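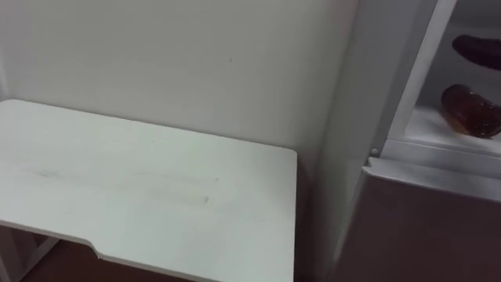 ## Table care and hire: frequently asked questions

These answers cover the white-topped tables we hire out and sell secondhand from the Badach Street depot. If yours came from somewhere else, the cleaning advice will mostly still apply, but check with the maker first.

### What should I wipe the table down with?

Warm water, a drop of dishwashing liquid and a soft cloth. Wring the cloth out well. Go over it again with clean water and dry it with a tea towel, or you'll get streaks when the light comes in low.

### There's a grey smudge that won't come off with soap. What now?

Grey smudges on a matte white top are usually rubbed-off metal or rubber, from a laptop foot, a saucepan base or a box that's been dragged across. Make a paste of bicarb soda and water, leave it on for five minutes and rub lightly with a damp cloth. You may need to do it twice.

Try it first in a back corner. If the finish there looks shinier afterwards, stop.

### Can I use a melamine sponge?

On the edges, yes. On the top, only for a small spot and with almost no pressure. They're a fine abrasive, and a matte surface that's been scrubbed in one place ends up with a polished patch. We can't fix that.

### What about small dark spots?

Press a fingernail against the spot. If it catches, something is stuck on top and a plastic scraper held flat will generally lift it. If you can't feel anything, it's a stain or a chip. Ink and marker sometimes respond to methylated spirits on a cotton bud. Open a window, keep it away from the stove and wipe the area with water when you've finished.

A chip that has gone through the colour won't clean off. Leave it alone and tell us where it is.

### Will I be charged for marks on a hired table?

Not for ordinary wear. Light scuffing, faint specks and pale smudges are expected on a table that goes out every week. We charge for burns, deep cuts, swelling from water and anything glued down. The repair fee is $93 per top. If a top has to be replaced, Elba Aravena will ring you before anything comes out of your deposit.

### Why does the front edge have a step in it?

Tables with a stepped front are deeper at one end than the other. Use the deep end for whatever needs the room and sit at the shallow end. They're sold under the name Navita. The straight-fronted version is the Nukik, and the two don't line up neatly if you push them together.

### Which way round should it go?

Long back edge to the wall, step facing you. The back corners are rounded, so you'll see a small gap if you push one into the corner of a room.

### Can I stand it next to a fridge?

Yes, but leave a gap. Your fridge manual will say how much air it needs at the sides. Make sure the door can swing fully open without hitting the tabletop, and check that you can still reach the power point.

### My table looks slightly green. Is it faulty?

No. The off-white can look a bit green under some LED globes and beside a cool grey wall. Have a look at it in daylight before you ring.

### Can I put hot things on it?

Use a trivet or a folded towel. That goes for slow cookers and rice cookers too.

### How many do you have?

Over 400 in the hire pool. November is our busiest month, so book early if you need matching ones.

### How do I report damage?

Email the depot with your booking number, or leave a message on extension 1137. Say which table it is (the label is stuck underneath) and roughly where the mark is. For collections handled by Alarcón Transport, tell the driver as well so it gets written on the docket.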